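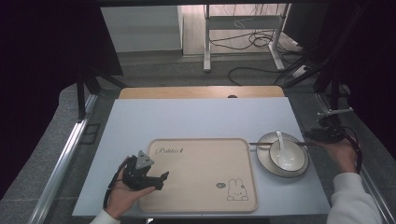

Kamlesh Tomar は面接の中で、自分の茶碗が決まったのは日本に来て三か月目であり、自分で決めたというより、同居の人たちが先にそう扱いはじめたのだと述べた。朝、食器棚を開けると、その茶碗だけがいつも同じ場所に戻されていたという。本節では、このような「いつのまにか決まる食器」を中心に、共同住宅における食器の所属について検討する。

図4 盆、皿、碗、匙、箸。

4.2 食器の所属はどのように成立するか

日本の家庭において、茶碗と箸は使う人ごとに決まっている場合が多く、皿や鉢は共用である場合が多い。この区別はよく知られているが、血縁関係のない者が一緒に住む場合にどのように引き継がれるかについては、まだ十分な記述がないと思われる。本研究の対象とした共同住宅は、運営会社 Hondalus が管理する Calloway と Jetari の二か所で、参加者は合わせて38名である。参加者には食事のたびに、使用した食器、食べた場所、一緒に食べた人の三項目を記録するように依頼した。回収した記録は3512件であった。なお、以下で用いる参加者の氏名は、本人の同意を得たものである。

記録に現れた食器を、図4にあるような種類に分けて整理すると、所属の強さには順序があった。最も強いのは箸である。箸は入居の日から各人が自分のものを持っており、他人の箸を使ったという記録は、来客のときを除いてほとんど見られなかった。次に強いのは飯茶碗、その次が湯のみとマグカップである。匙は、箸と同じように口に入れる道具であるにもかかわらず、ほとんど全員が共用の引き出しから取っていた。この差について参加者に質問したところ、多くの人は少し考えてから「匙は金属だから」と答えた。しかし、Jetari には陶器の匙と木の匙もあり、それらも共用されていた。したがって、材質による説明は、参加者が後から見つけた理由である可能性が高い。

盆の位置づけは、さらに複雑である。Calloway では、入居者は台所で配膳し、盆を持って居間または自室へ移動する。盆は備品であり、運営会社の規則にも「共用」と書かれている。それにもかかわらず、絵や文字のついた盆には、使う人が固定する傾向があった。無地の盆については同じ傾向を確認できなかった。Lindalva Conceição は、絵のある盆を続けて二回使ったところ、三回目からは他の人が手に取らなくなったと語った。本人はこの盆を特に好きではなかったが、使わなければ周囲に悪いように感じて、退居まで使い続けた。所属が本人の希望より前に、周囲の遠慮によって成立した例と考えることができる。

反対の例もある。Donal Ó Gríofa は自分で買った深皿を棚に置いたが、一週間のうちに共用として扱われるようになった。名前を書いた紙を棚に貼ることも考えたが、きびしい印象を与えるのでやめたと話している。茶碗であればこのような紙は必要なかったであろう。皿という種類がもともと共用の側に置かれているため、購入者が誰であるかという事情が見えにくくなったのである。

4.3 洗う人と戻す人

所属が維持される過程では、食器を洗って戻す行為が重要である。Calloway では各自が洗う決まりであったが、夜は台所が混むため、最後に残った人がまとめて洗うことが多かった。まとめて洗う人は、どの茶碗がどの段にあったかを記憶していなければならない。Éabha Ní Chonaill は、入居して最初の六月に、茶碗を大きさの順に重ねて戻したことがある。翌朝、誰も何も言わなかったが、昼までに茶碗は全部もとの位置へ移されていた。彼女はこの出来事を、誰がどの茶碗を使っているかをはじめて知った日として記録に書いている。

Jetari では食器洗い機があり、事情が異なっていた。機械から出すときには食器が種類ごとに並んでいるので、棚にも種類ごとに戻される。その結果、湯のみの所属は Calloway より弱くなった。一方、箸の所属には変化がなかった。箸は食器洗い機に入れず、手で洗って各自の箸立てに戻す人が多かったためである。洗い方のちがいが、所属の強いものをさらに強くし、弱いものをさらに弱くしたと解釈できる。ただし、二つの住宅では台所の広さも入居者の年齢も異なるため、この解釈には注意が必要である。

4.4 退居の後に残る食器

参加者のうち八名は調査期間中に退居した。茶碗を持って帰った人は少なく、多くは棚に残していった。残された茶碗はすぐには共用にならない。次に使う人が現れるまでの日数を記録から計算すると、中央値はほぼ40日であった。この間、茶碗は棚の奥へ少しずつ移動し、来客のときにだけ使われた。Bláthnaid Heffernan は、前の人の茶碗を使いたいときには、その人を知っている入居者に一度たずねることにしていた。許可を与える権利は誰にもないことを理解したうえで、たずねたという。

この「たずねる」という行為は、どちらの住宅の規則にも書かれておらず、入居時の説明にも含まれていない。それでも両方の住宅で観察された。筆者は当初、これを日本の習慣に対する入居者の適応と考えた。しかし、日本で育った入居者の中にも、実家ではこのようなことをしなかったと答えた人がいたため、現在は共同生活の中で新しく作られた作法と見ている。この点については、2026年8月に行った補足面接の結果とあわせて、次節で再び論じる。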